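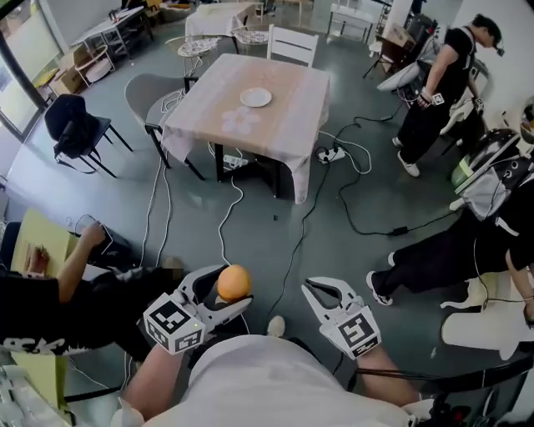
M. Lazarević
Furnishings reporter

Iluvia has set up two dining tables at its hall in Sitow for a comparison of table coverings that runs through July. One is a square table under a pale beige cloth with a faint white flower print. The other has a white cloth with a beige runner down the middle. Each is laid with a single round white plate.

The printed cloth measures 181 cm on a side and hangs over the table at the corners. Seating is mixed - slatted, molded and woven chairs stand in the same hall - and the chairs will be moved between tables during the run. Staff will record how far each covering shifts when a chair is pulled out, and whether the plate moves with it.
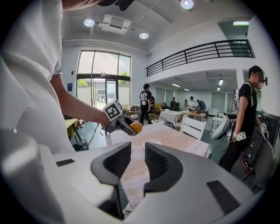 Gendow, which supplies table linen to the hall, said the corners matter more than the middle, and that a cloth with too long a drop gets caught under the chair seat whatever it is made of. It asked for the drop to be measured again after washing.

The runner is 67 cm shorter than the cloth beneath it. Washing is set for the second half of the month, at 60 degrees for both cloths. The runner will be washed separately.
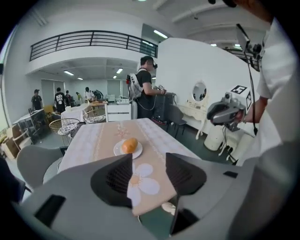 Beige runner with white embroidered bands, and a bread roll on the plate. Sitow, July.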